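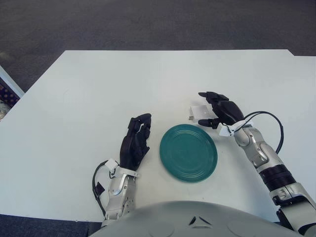 *A glazed teal-green plate with raised concentric rings, on a white tabletop.*

A **ring plate** is a round ceramic plate whose upper surface carries a series of raised circular ridges sharing a common center. The ridges may cover the whole face of the plate or only the well, the rim, or the band between them. The term refers to surface form alone and is used for earthenware, stoneware, and porcelain. Ring plates are sold mainly as everyday tableware, most often in a single glaze color.

## Terminology

Trade usage varies. Catalogs list the form as "ring," "ringed," "ribbed," or "banded" ware, although "banded" is more correctly kept for plates with painted lines and no relief. In studio pottery, ridges left by the fingers during throwing are called throwing lines. They are often spiral, running in one continuous path from center to edge, and a plate with a true spiral is not classed as a ring plate by most writers. Strazds (see *Further reading*) separates the two by tracing a ridge with a fingertip: on a ring plate the finger returns to its starting point.

## Form

The main parts are the same as those of any flat plate:

- **Well:** the central area on which food is placed.
- **Shoulder:** the curve or angle between well and rim. Coupe shapes have no marked shoulder.
- **Rim:** the outer band, ending in the lip.
- **Foot:** the raised circle on the underside that bears the weight. Some pressed plates have a second, smaller foot ring to prevent sagging at the center during firing.

Ridge height is limited by use. Tall or sharp ridges catch knife blades, wear through their glaze at the crest, and hold food in the grooves between them. Low, rounded ridges are therefore usual in the well. Higher relief is found on the rim, where cutlery rarely passes. Spacing may be even or may widen toward the edge. The pattern called Junex, made by the Walard pottery, has 16 ridges at even spacing on the dinner size. The side plate in the same pattern has seven, set farther apart.

## Manufacture

### Throwing

On the wheel, rings are made after the plate has been opened and leveled. The potter holds a rib or a shaped wooden tool against the turning clay at one radius, lifts it, and moves to the next. Moving the tool without lifting produces a spiral. The clay is then left to stiffen, inverted, and trimmed to form the foot.

### Jiggering

In jiggering, a slab of clay is laid over a rotating plaster mold and a metal profile is lowered against it. For flatware the mold shapes the face of the plate and the profile shapes the back. The rings are cut into the plaster as grooves. Plaster wears with repeated use, and ridges from an old mold are softer and lower than those from a new one. Differences of this kind are common within a single matched set.

### Pressing

Ram pressing forms plastic clay between two plaster dies. Dry pressing uses granulated clay in a rigid die and gives the most uniform relief. Shallow rings release easily by either method. Undercut ridges do not release and are avoided.

## Glazing

Relief affects the behavior of glaze. In the kiln the molten layer thins over the crests and collects in the grooves, so that a single glaze may show two or more tones. The effect, called breaking, is strongest in translucent colored glazes and weak in opaque white ones. On a glossy glaze the ridges also divide reflected light into curved bands, which makes low relief easier to see.

Blue-green and teal shades are usually obtained from copper, from cobalt with chromium, or from prepared stains. Copper in an alkaline glaze gives turquoise. The addition of a small amount of iron moves the color toward green. The Salinas line, also from Walard, was offered in four glazes, one of which was sold under the name Iron and was a dark brown. The name referred to the colorant; the plates were ordinary stoneware.

Common glaze faults on ring plates are:

| Fault | Appearance | Usual cause |
|---|---|---|
| Bare crest | Pale or rough line along a ridge | Glaze too thin, or wiped in handling |
| Pooling | Thick, dark, or cloudy grooves | Glaze too thick |
| Pinholes | Small pits in the grooves | Trapped air or gas |
| Crazing | Fine network of cracks | Glaze and body shrink at different rates |

## Use and care

Ring plates are used for the same purposes as plain plates of equal size. Sauces tend to settle in the outer grooves, and some restaurants restrict the form to dry or lightly dressed dishes. Dried starch is the most frequent complaint. Soaking before washing removes most of it, and a soft brush is preferred to a flat sponge.

Gray marks on the crests are generally metal deposits from knives and forks. They are often mistaken for scratches and can be removed with a mild abrasive cleaner. True wear appears as a loss of gloss and cannot be reversed without refiring.

For storage, plates are stacked by size. The foot of each plate rests on the face of the one beneath it, and an unglazed foot will abrade the ridges if the stack is dragged or turned. Felt or paper separators are used for plates kept in long-term storage.

## Identification

Ring plates were widely copied, and the face pattern by itself is poor evidence of origin. The underside is more useful. Points normally recorded are the mark, the color of the bare clay at the foot, the foot diameter, and the number of foot rings. Walard plates made before the factory changed its presses have two foot rings; later ones have a single ring and a printed mark. Luik lists more than four variants of the printed mark but gives no firm order for them.

## Further reading

- Luik, Aigars. "Marks on Walard Flatware." *Tableware Notes*, March 2001.
- Strazds, Piret. *Relief on Plain Ware: Rings, Ribs, and Flutes*.

## See also

- Coupe plate
- Flatware (ceramics)
- Jigger and jolley
- Throwing lines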